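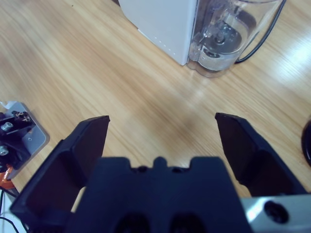
Fig. 1. Wrist view over the bench, fingers open, appliance ahead with its cord running down to the table.

Handout 2: Bench rules for arms that work near household appliances

Notes by Todor Radulović, revised March 24, 2026

I promised a shorter version of this handout and then it grew, sorry! Most of you will be on the arm before May, so please read it before you book a slot. The long document is the Wavach bench code, all 113 clauses of it, and I'm only going through the parts you will trip over.

1. Before the arm gets power

Look at the bench through the wrist camera first, then walk over and look at it with your own eyes. Do both, in that order. The wrist view is great for what lies between the fingers and pretty bad for everything else. In Fig. 1 you get a good look at the gap and the wood in it, but there is something dark and round at the far right that you can barely see, and I couldn't tell you from that view how tall it is. Anything you can only partly see counts as an obstacle until you have walked over and checked. Clause 14 says this in much longer words.

Put a hand on every mounting plate and try to rock it. If it moves at all, stop and get the hex keys. Don't tighten one screw and leave the others, go around all of them.

2. Cords

My favorite topic (ask last year's group). A thin black cord is easy to lose in a planner's map of the bench. Depth sensors miss them, people miss them, and I have missed them. Look at the one on the right of the clear jug in Fig. 1 and think about what a low sweep from that side could do.

So, the rules:
Draw the cord into your keep-out zone by hand. Give it 60 mm on each side.
Redraw it any time the appliance is moved, even a little.
No cord goes under a gripper path, taped down or loose.
The arm's own cables get the same treatment.

Appliances stay unplugged at the wall for all motion tests. If your task really needs a powered appliance, you need form 676 signed by me and by your bench partner, and no, an email saying "Todor said it's fine" is not form 676.

3. Clear plastic and shiny tabletops

Clear plastic gives depth cameras trouble. You may get holes in the cloud, or you get the thing inside the jug and no jug. The Fultora planner we use treats a hole as free space by default, and I think that's a bad default, but it's the one we have. Model any clear part as a solid box, then check the box against the real object with a ruler.

Glare is the other one. There's a bright patch on the right side of the table in Fig. 1 where the grain washes out nearly to white. Move a lamp or pull a blind if you can. If you can't, write it in the log so the next team knows why your detections went strange on that side.

4. Approach and contact

Fingers open before you start the approach, never during the last part of it. Come in slow. The bench code sets a top speed for free motion and a much lower one for the final stretch, and both are printed on the card by the stop button. I don't repeat them here, on purpose – people copy numbers out of old handouts and then the card changes.

For first contact, pick something with a flat, opaque wall. A white housing is a nicer first target than a clear jug. And leave blades and heating parts alone entirely. If you don't know which one your appliance has in it, treat it as both.

One person drives, one person holds the stop. The person with the stop does not type, film, or answer a phone.

5. The log

Write down what you changed on the bench, what you saw that bothered you, and every stop, even the silly ones. I read them all! The Nedeljković template is fine, and so is the Andden one, as long as you don't switch halfway through a session.

For next time: read clauses 14 to 22 and bring a hand sketch of your own bench with the keep-out zones marked. Pencil is fine.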